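How to get a table at the Plamilach without losing an evening

The Plamilach is the best pub in Veltville for food, and it has 37 seats. It doesn't take bookings for fewer than eight, the kitchen is slow, and half the town turns up at seven. I've eaten there more often than my doctor would like, so take this as hard-won advice.

Start by going early. Doors to the back room open at 5.30, and by 6.15 you'll be standing next to the cigarette machine, which hasn't sold a cigarette in years. If you can't get there before six, leave it until nine - the first lot will be on their puddings by then.

Give your name to whoever is holding the clipboard, then check they've written it down. I was "Derek" for most of September.

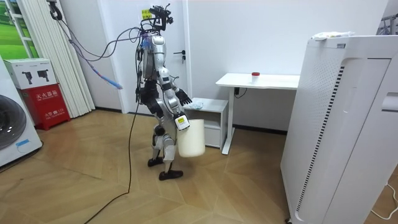
The silver robot mid-step on the herringbone floor, one hand open over the little white cabinet.

While you wait, order a half at the side bar. Don't order chips. The chips come in a bucket, and you'll have no room left for the lamb pie you came for.

Once you're sitting down, order everything in one go. A second trip to the hatch puts you at the back of the queue, behind the darts team. Ask for the Sheikh sauce on the side, as it's hotter than the menu lets on and the menu has a small skull next to it.

Pay in cash if you can. The card reader works best by the window, and you won't be by the window.

If it's hopeless, walk 200 yards down the hill to Namosum. The noodles are decent and there's always a table, though the music is mostly pan pipes.

Darragh Gallagher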